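10 February 2023

Spent most of the day on the kitchen stuff and I'm only now sitting down with tea, so this will ramble. The plan was to sort the whole lot before the move to Zarnley, and I did get through the table things, which is more than I managed all last week!

Ornella came by at lunch and we went through the placemats. I've had the striped ones so long I stopped seeing them, and she held one up and said "these are nice, where did you get these?" and I had to think. Flaltthorpe, I'm pretty sure, that shop by the bus stop, 10 dollars for the set (a steal, even then). So they stay. I'd been all set to give them to Žofie, who will now have to make do with the blue ones. Sorry, Žofie.

The cream tray I went back and forth on. It's big, it takes up half the table, and it doesn't fit in the cupboard unless you put it in sideways and take out the colander first. But I carry everything on it in summer. Last June we ate outside practically every night and I don't know what I'd have done without it.

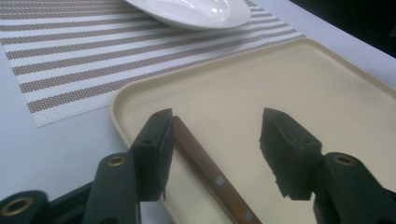

Keeping: the tray, the stripy placemats, the white plate, and the knife with the wooden handle.

The knife was Grandma's. I do remember her slicing bread with it at the counter while telling me off for something, I forget what. The handle could use some oil, I think, and I keep meaning to ask Ornella what she puts on hers. I'm going to wrap it in a dish towel and carry it in my own bag on moving day, because I don't trust the boxes.

The white plates I still need to decide about. I'd like to keep just enough for us plus company, but then Mom's old ones come too and where does it all go? The new kitchen has one cupboard fewer. I measured it twice.

Tomorrow the mugs. I'm dreading the mugs. Also call the moving people back about the 90 dollar deposit, and find the lid for the big pot.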